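Looking after wooden chopping boards and worktops

Posted 22 August 2022 in Kitchen, by Sheila Hollis

A decent wooden board will outlast most of the other things in the kitchen drawer if it is washed properly and oiled now and then. Most of the boards people ask me about have one of the same few problems: they smell of onion, they have gone grey and furry, or they rock on the worktop.

Everyday washing

Wash the board by hand in hot water with a little washing-up liquid, and do both sides even if you only used one. A board that gets wet on one face only will cup. Rinse it, wipe it with a tea towel and stand it on its edge until it is dry. Don't lay it flat on the draining board and don't lean it against a radiator. Never put it in the dishwasher or leave it to soak in the sink.

Smells and stains

For onion, garlic or fish, sprinkle coarse salt over the surface and rub it in with half a lemon, cut side down. Leave for 20 minutes, scrape off and rinse. Beetroot and turmeric take longer. Bicarbonate of soda mixed to a paste with water will lift most of it, but you may need to go over it twice, and a faint mark often stays for a few weeks.

Keep one board for raw meat and another for everything else. If they look alike, burn or cut a small mark into the end of one.

Oiling

Use food-grade mineral oil. Olive and sunflower oil go sticky and then rancid. Wipe on a thin coat with a lint-free rag, following the grain, and pay attention to the ends, where the wood drinks most of it. Leave it overnight and buff off what is left. A new board wants this once a week for the first month. After that, do it when water stops beading on the surface. 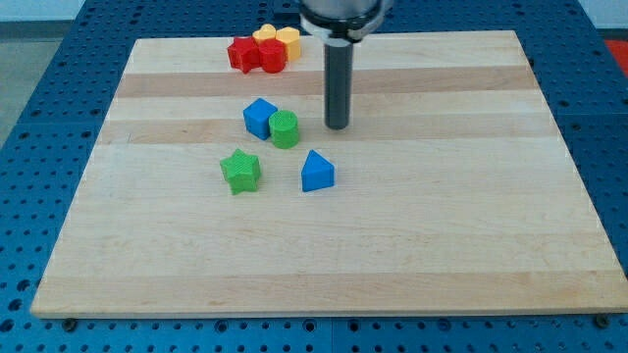 Light maple strips in alternating cream and tan.

Boards made up of glued strips move less than a single wide plank, but the joints are the weak point. Check them when you oil. A hairline gap can be filled with a food-safe wood glue and clamped for a day. If you can get a fingernail into it along the whole length, it is time to cut the board down or replace it.

Sanding out knife marks

Start with 120 grit on a cork block and work along the grain, never across it. Move to 180, then 240. Between grits, wipe the board with a damp cloth and let it dry, which raises the loose fibres so that the next paper can take them off. Sand both faces by the same amount.

A board that rocks

Damp the hollow side lightly, lay it hollow side down on a towel and put a few heavy books on top. Check the next day. Slight cupping usually comes out. If it doesn't, a folded damp cloth underneath will hold the board still while you work.

Worktops get the same treatment, only more oil around the sink and taps. I do ours in December, before the house fills up.

Filed under: wood, cleaning, worktops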